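October, bench notes, Dasuvell dress kit trial

Second week with the Dasuvell kit. We have it on loan until the end of the month, then either we buy 2 of them or it goes back. Writing this down while I still remember which numbers came from which run.

Setup is the same as last time: bin picking, mixed items, same program, speed override at 100 percent for the timed runs. The Vudaslow tool stays on the flange. Only the hose and cable routing changed. The old routing was our own and used to snag during wrist turns, so the question is whether the kit is worth paying for or whether we just tie things down better.

Fitting took most of a morning. The instructions are written for a bigger arm and the strap positions in the drawing don't match ours. I ended up following the spacing from the Fladanham sheet, which is for a different kit but has sensible bend radius values. Still need to copy those onto the wall chart.

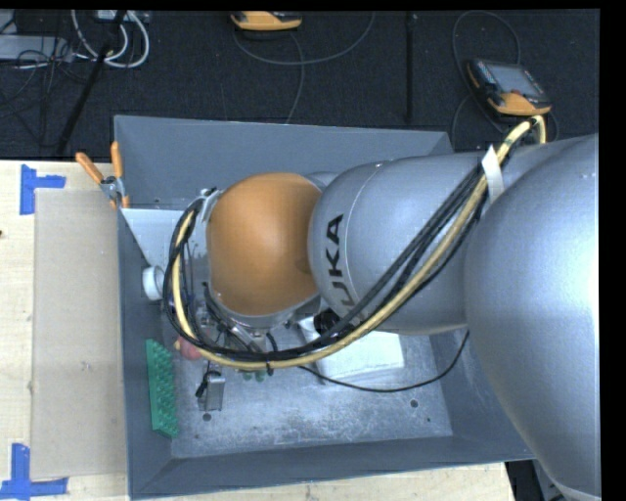

Slack at the wrist is what decides this. Too little and the hose pulls at the end of the turn, too much and it gets into the picks. The yellow hose and the black bundle now run down the arm together, with the loop standing out at the side of the orange joint. I like the general path, but the thin black cord is still a problem — it hangs below the hose and lies across the bin floor, right where the tool needs to get at things. It needs its own clip before the next timed run. I would also trim the tail on the cable tie under the joint.

Timed runs: 300 cycles with the old routing, 300 with the kit. Old routing took 105 minutes, kit took 100. I don't read much into that, the bin was not packed the same way both times. No faults logged on either.

What I don't like so far: the clips are single use, and the spare pack is a separate order. Bhardwaj quoted the spares with a longer lead time than the kit itself. Asked them to quote both together.

To do:
Clip for the thin cord, then repeat the wrist turn test at low speed
Check the hose for rub marks where it crosses the arm
Write back to Bhardwaj — ask if a shorter strap exists
Put the old brackets in a labeled bag, we may need them again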